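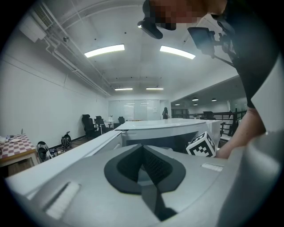
Front counter at the Potton shop.

About Celtley Cards & Paper

We buy, sell and trade old paper collectibles. Non-sports mostly. Tobacco silks, tea cards, bread labels, gum wrappers, arcade cards, a lot of cigarette album pages. Some postcards if they're interesting. No modern sports, sorry, there are two good stores for that within driving distance and they know way more than we do.

Started by Alaric Doucet, who had a day job in label printing and a spare bedroom full of shoeboxes. First sales were by mailed list, typed up and photocopied, sent out every March. 245 names on that first list. A few of them still order from us, and still by letter. Keep them coming.

Now it's 3 of us. Alaric does the buying and nearly all the grading. The other two do scans, packing, email, and the arguing with the post office.

What we carry

Stock changes every week so the site is always a bit behind. If you see it listed it's probably here, if you dont see it listed ask anyway. Want lists welcome. Send card numbers please, not "anything with birds." We tried that. Too many birds.

The Lengyel accumulation is still being sorted. That's the big one we bought last year, 17 boxes, mostly pre-war tea and coffee inserts plus a stack of the albums they were meant to be glued into. Bird sets, ships, flags, kings and queens, one very nice run of bridges. Boxes 1 to 6 are priced and up. The rest goes up as we get to it. No early picks, please don't ask, we've said no to good friends already.

Grading

We grade by eye, raw, and we grade tight. Our VG is a VG. Back damage always gets mentioned, album stains too, and anything trimmed gets sold as trimmed. Pencil on the back gets mentioned even when it's tiny. Every single over $20 has a front and back scan. Cheaper stuff is front only unless you ask.

Don't like it when it shows up? Send it back inside 14 days, same sleeve, full refund. You pay postage back unless we got it wrong.

We don't submit cards to grading companies for you. We will sell you a slabbed card if one comes in with a collection but we don't go looking for them.

Selling to us

Photos first, by email. Fronts and backs, no flash if you can help it. Please do not clean anything, do not peel anything out of an album and do not put tape on it. Albums with cards glued in are fine, we buy those whole. Offers are good for ten days. Payment is by check or bank transfer same day we recieve and look over the lot. Large collections we'll drive to, within reason.

We also take consignments for the Bundent mail auction, two sales a year. Minimum lot value $50. Commission is on the form, ask for the form.

Visiting

Walk-ins OK Thursday thru Saturday, 10 to 4. Call first if you want to see something in particular, a good chunk of the stock is stored off site and has to be brought over. Binders can be looked through at the counter. Clean hands, no drinks near the binders. Parking is round back, the front spaces belong to the dentist.

Shipping

Top loader, team bag, stiff card both sides, bubble mailer. Orders over $100 go insured. Overseas fine, takes longer, you cover customs. Combined shipping automatic, if the cart gets it wrong we refund the difference.

Questions, use the contact form or phone. Phone is faster.

Page updated Aug 10, 2024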